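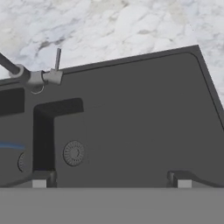
Dark gray sink in a marble top, seen close along the rim.

White film on dark composite sink keeps coming back

Posted by Kittipong Jitpraphai in January

I have a dark gray composite sink, sold under the name Prurard, set in a marble counter. After 16 months of normal use there is a dull white film over the bottom and halfway up the walls. Dish soap removes nothing. A melamine sponge makes it look better until it dries, and then the film is back in the same places. The water here is hard. The utility report gives 353 mg/L as calcium carbonate.

I'm looking for a way to remove the film that won't damage the sink or the marble next to it. The care leaflet says "mild descaler" and also says "no acids," and I can't reconcile the two. I would also like to know if oiling the sink is worth doing. A neighbor does his with mineral oil every month.

Sølve Haugland

The film is calcium carbonate with soap residue bound into it. Dish soap won't dissolve carbonate. A weak acid will, and every common descaler is one, so read the leaflet as a warning against strong products such as hydrochloric acid cleaners.

Marble is the real constraint. It is also calcium carbonate, and vinegar or citric acid will etch it on contact. The etch is a dull spot that has to be repolished. Work as follows.

1. Wash the sink with dish soap and a nylon brush to get the grease off. Rinse.
2. Dry the marble for a hand's width on every side and tape plastic film over it. Press the tape down along the rim.
3. Dissolve one tablespoon of citric acid powder in two cups of warm water.
4. Lay paper towels on the bottom and walls of the sink, stopping below the rim. Wet them with a brush. Don't use a spray bottle.
5. Leave for 10 minutes, remove the towels, scrub lightly, rinse with plenty of water.
6. Wipe the sink dry before taking the film off the marble.

Repeat if the deposit is thick. Two short applications are better than one long one. Never combine this with bleach, and don't use bleach the same day. 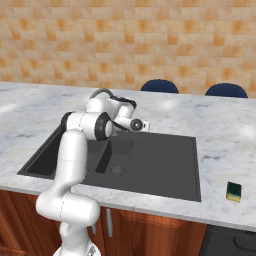
Sink and surrounding marble, with the sponge at the right side of the counter.

For the rim itself, where the acid would be too close to the stone, use a plastic scraper and a paste of baking soda and water. It is slow, but it won't etch. Test it on a small area first, as it can leave a slight shine on a matte finish.

Oil hides the film by wetting the surface. It also holds the next layer of soap, so I would skip it. Wiping the sink dry at night does more - the deposit only forms where water evaporates.

Starau_43

had the same thing on a Boström sink, used vinegar straight from the bottle and it worked fine. my counter is laminate though so do what he says about the marble

Filed under: Kitchen > Sinks and Faucets > Stains and Deposits
Viewed 3,227 times

Related
Etch marks on polished marble, can they be buffed by hand?
Ukusholm faucet drips after cartridge change
Removing old silicone from an undermount sink
Is a water softener worth it for one kitchen?
Rust spots on a composite sink from a steel pan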